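Gisex Block Spelling – data card

Maintained by Lăcrămioara Zamfir and Rui Meireles, Ostatbridge, Karkville site
Card revised in April. Replaces the notes that used to live in the loader folder.

Summary

Gisex is a set of teleoperated demonstrations for two-arm tabletop manipulation. The task is to read a short word handwritten on a whiteboard and spell it on the floor of the cell with wooden letter blocks. It was collected to train policies that have to take the goal from the camera view, with no word supplied in the instruction string. The current release holds 3000 episodes. A further 1000 are held back for evaluation and will not be published while the Maldonado benchmark is running.

Task definition

The operator begins with the blocks in a loose pile and both arms at the home pose. The word is up to five letters long. Blocks go down in one row, left to right as seen from the fixed camera, with the printed face visible. Either arm may pick and either arm may place. Handovers between grippers are allowed and are labelled as a separate segment.

An episode is marked complete when the row matches the board and both grippers have opened and moved clear. Spacing between blocks is not scored. Rotation is scored coarsely: upright, tilted or wrong way up. See the labelling guide for the boundary cases, which Darius Zamfir rewrote after the second annotation pass. 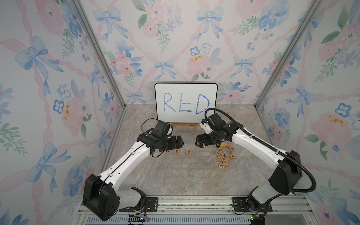 Surplus letters stay in the pile for the whole episode. Earlier pilot runs supplied only the letters needed, and policies trained on them learned to pick whatever was nearest and ignored the board. Duplicates, blank faces and off-colour printing are therefore deliberate, and should not be filtered out as noise.

Backgrounds

The cell walls are lined with patterned paper that is changed between batches. The batch field identifies the lining. Train and validation splits do not share a lining, so do not reshuffle across batches if you intend to report numbers against ours. The whiteboard words are written by several hands, in capitals only.

Contents of an episode

Fixed camera video, resized and compressed
Joint positions and gripper opening for each arm, left then right
Commanded positions from the leader arms
Segment labels (reach, grasp, carry, handover, place, release)
Target word, as text, in the metadata file only
Outcome flag and operator code

The target word is withheld from the observation dictionary by default. Passing include_word=True to the loader exposes it – useful for debugging, but results obtained that way must be reported separately.

Collection

Operators worked in blocks of 10 episodes, then reset the home pose and checked the leader arms for drift. Failed attempts were kept if the operator recovered without touching the cell by hand. Runs stopped by a controller fault were discarded. Petrică Pîrvu ran the operator training and signed off each batch.

Known problems

The arms and their cabling often hide part of the board. In some episodes a letter is obscured at the start and becomes readable only once an arm moves.
Letter frequency follows the word list and is badly skewed. Vowels are overrepresented; Q and Z are rare.
Gripper opening on the right arm reads slightly high in the first batch. A correction is applied in the loader but not in the raw files.
Left-arm picks are less common than right-arm picks, an operator habit we did not balance.

Licence and contact

Research use only. Derived models may be released provided the batch list used in training is stated. Send labelling errors to Luminița Husar with the episode number and the segment index.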